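5/10/21 -- silicone aging, batch Jekeo

Pulled the second set of dumbbells from the oven at 300 hours. Shore A is up two points on the Keltari compound and flat on the Grodau. Tensile not run yet; the grips slipped on the first coupon and I stopped there. Trevor Bramwell has the spare jaw faces and will bring them over.

Oven log shows 1,511 readings, with 17 missing after the controller restart. Setpoint held on both sides of the gap -- I am keeping the set.

Compression buttons go back in until July. Label them on the side this time; the ink on the flat face transfers to the platen.
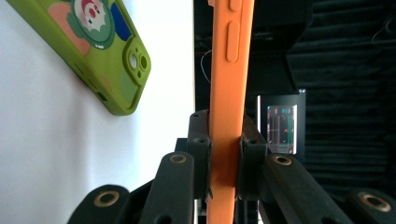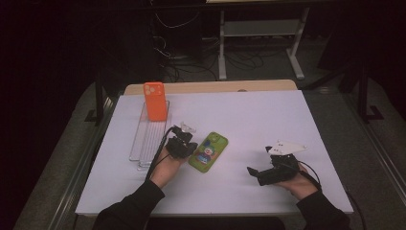

Pigment loading is the open item. Syahrul Wibisono thinks the hardness drift in Keltari comes from the masterbatch and wants an unpigmented control. Reasonable, but one control will not separate base color from surface print. A part like the lime-green case with the cartoon on it has ink over pigmented stock, and the ink layer can stiffen on its own schedule. Plan is three sheets: clear, pigmented, pigmented plus print. Cut from the same press run, 700 g of base per sheet, cure as per the Sisay card. Need to ask whether the press is free before the next oven slot.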